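I caught Athina Spanos at Vovent on a Saturday morning, when she gives the two-arm cell its weekly once-over. She had coffee in one hand and a hex key in the other, and she started talking before I'd found my pen!

"Cables first, always," she told me. "The arms are fine. It's the cables that get you." She runs each joint through its range at 10 percent speed and watches the slack (I got told off for standing too close). Then she wipes the fingers and checks the grip on both sides.
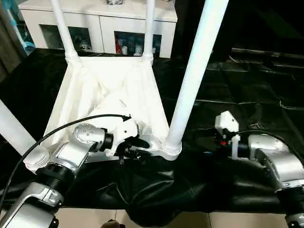 Both arms at the tipped-over chair, black sheet underneath.

I asked about the sheet. "Saves the tile," she said, "and I can see a dropped screw on it. Well, sometimes." She logs everything in a notebook, and we were on page 161 when I visited. Most entries are two words long.

The worst repair so far was a wrist joint in May. The part came from Sonport and sat in Jerkthorpe over a long weekend, and she fitted it in 85 minutes once it showed up. "I'd like to do the next one in an hour," she said, and went back to her cables.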